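Articles Reviews Interviews Archive
Talk > Interviews > Sleep and rest

The man who wants you to stop buying sleep

Everaldo Miranda has been selling mattresses, pillows and bedding for most of his working life, and he would like it known that he slept badly last night. "Four hours, maybe," he says. "On a very good mattress."

I had come to ask him about Kevalano, the bedtime programme he now runs from two rooms above a bakery. It costs £170 for eight weeks. For that you get a workbook, a weekly phone call and a promise that you won't be sold a pillow. I have been sent a lot of bedtime programmes over the years and finished none of them, so I asked what was in the workbook.

"Mostly blank pages," he says. "You write down when you went to bed and when you got up. People hate it."

It did seem a lot of money for blank pages, and I said so. He didn't argue. The calls are the part people pay for, he says, and he makes most of them himself. He has taken 200 people through the programme, of whom 44 gave up before the end. I asked what happened to the rest. "They finished." Did they sleep better? "Some said so. Some said so to be polite."

He is more at ease on the subject of his old trade. In the showroom, he says, customers would lie down in their coats for half a minute and then spend more than they had on their last holiday. "They asked me if it would fix their back. I'd say it might. What else was I going to say, with the boss standing there?"

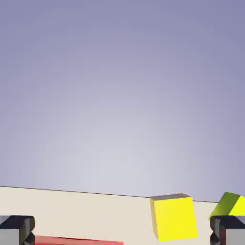

The advice itself is plain stuff. Get up at the same time every day, weekends included. Don't lie there fretting. Leave the phone in the kitchen. I pointed out that my grandmother gave me all this free of charge, apart from the phone. "Did you do it?" he asks. I did not.

Sylvie Lemieux, who finished the programme in December, is kinder about it than I am. She works early shifts and had tried tablets, teas and a noisy machine that was meant to sound like rain. "It sounded like a leak," she says. She still wakes at three most nights. What has changed is that she no longer checks the clock – she turned it to the wall in the second week and has left it there. I asked if that was worth £170. "I'd have paid it to be rung up every week by someone who wasn't cross with me," she says, and then, after a bit, "Perhaps not all of it."

Miranda wants to bring the price down and take on a second person for the calls. He wouldn't tell me when. He also has plans for a shorter version for parents of new babies, and here I must have pulled a face. "I know," he says. "They can't sleep anyway. But they can have the phone call."

I took a workbook home and filled in six nights of it. On the seventh I fell asleep before I'd found the pen.

Contact us | Copyright 2018 | Back to top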